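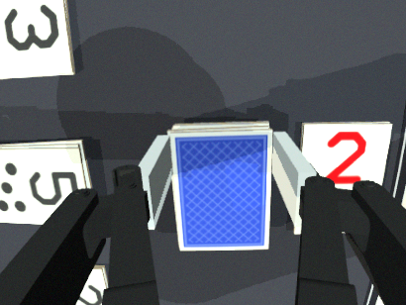
1/ I've been teaching my mother-in-law cribbage over the phone since December. She lives in Dendevwood and I don't, so we each have a board and a deck and we trust each other. A few things I've learned, in case anyone else wants to try it.

2 min read

2/ You can't play a real hand long distance with two decks unless you sort out the deal first. What we do: she uses only the red suits from her deck, I use only the black suits from mine. Each of us shuffles our own half and deals ourselves six. It changes the odds (no flushes to speak of, pairs are rarer) but it works.

3/ Pairs in your own hand can still happen, hearts and diamonds for her, spades and clubs for me. Three of a kind in one hand can't, unless the starter card helps. We both had to stop hoping for it.

4/ The crib is the awkward part. You each throw two cards, but they're in different houses. So the non-dealer reads hers out loud after the play is finished, and the dealer writes them down. I keep an old Braltent notepad by the phone for this.

5/ Teach the counting before you teach strategy. Fifteens first, then pairs, then runs. I tried to explain which cards to throw on the first night and she nearly hung up on me. We went back to counting hands face up for two weeks and after that she asked the strategy questions herself.

6/ The play to 31 is easier over the phone than in person. You have to say every card and every total, so mistakes get caught. In person people mumble.

7/ Somebody asked about muggins (taking the points your opponent missed). We don't play it. I'd have won more games and had fewer phone calls.

8/ On cards: the cheap deck I started with went soft at the corners by spring. I replaced it with plain linen-finish ones from the hobby shop on Sepúlveda. Paper is fine if you let the deck rest now and then - I switch between two.

9/ On boards: mine is a Tiltar, a three-track, bought used with one peg missing. A matchstick does the job. She scores on the back of the church bulletin and transfers it to her board later, which I've given up arguing about.

10/ The record, as of 5/15/26: 37 games. She has won 13 of the last 20 and can tell you so without looking it up. I was ahead until March.

11/ Next I want to try a three-player game with my sister on the line. The suits don't divide evenly by three, so if you've worked out a fair way to split them, reply here. I'd like to have it settled before the next call.

Contact | © 2026 | Back to top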